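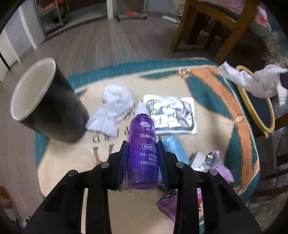 Skutard Opens Registration for Home Table Program

LIM, Wed 30 August. Skutard, the household services firm, today opened registration for Jasier, a home visit program for people whose dining table has become the place where everything in the house is put down. The program will be offered to 703 households in the Lim and Flaltetia districts.

Jasier was tested in July in 31 homes. Each household received two visits of 40 minutes. During the first, a Skutard home adviser and a member of the household sorted what was on the table and the nearby chairs. During the second, they looked at what had come back and agreed on a place for it.

"Most of our customers do not have a storage problem at the table," said Jin-sol Ki, program manager for Jasier. "They have a cup, a used tissue, a few wrappers and a bottle of something, and each was set down by a different person at a different time. We wanted a visit short enough that people would say yes to it on a working day."

Advisers work in a set order. Waste is removed first, including empty foil pouches, snack packets and crumpled tissues. Cups and mugs go next to the sink. Small bottles are checked with the household before they are moved, and any that are still in use are given a fixed spot away from food. Plastic bags are emptied and folded or thrown out. Craft work, such as an embroidery hoop with its cloth still in place, is never taken apart by the adviser and is moved flat to a shelf or cart chosen by its owner.
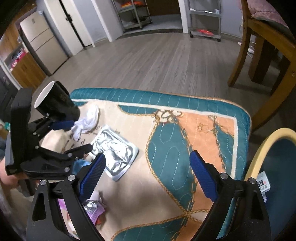
Chairs are treated as part of the table. In the July homes, seats with cushions were often used as a second surface once the first was full, and small packets were easily missed beside a chair back. Advisers now lift each cushion, shake it out and return it before the visit ends. Printed cloths and quilted pieces are left in the home, and washing remains the choice of the household.

The program also covers rolling carts and open metal shelves kept close to the eating area. Where a household already owns a cart, the adviser will suggest one level for items that leave the table every evening. Cables crossing the floor are pointed out to the household but are not moved by Skutard staff.

No furniture or storage boxes are sold during a Jasier visit. Households keep a one-page sheet listing what was agreed and where each group of items now belongs.

Registration is open to renters and owners. Visits in Lim will be scheduled first, followed by Flaltetia, and applicants will receive a proposed visit time within 21 days. Households that took part in July do not need to register again and may request a third visit through their adviser.

Media contact: Jin-sol Ki, Jasier Program Office, Skutard, Lim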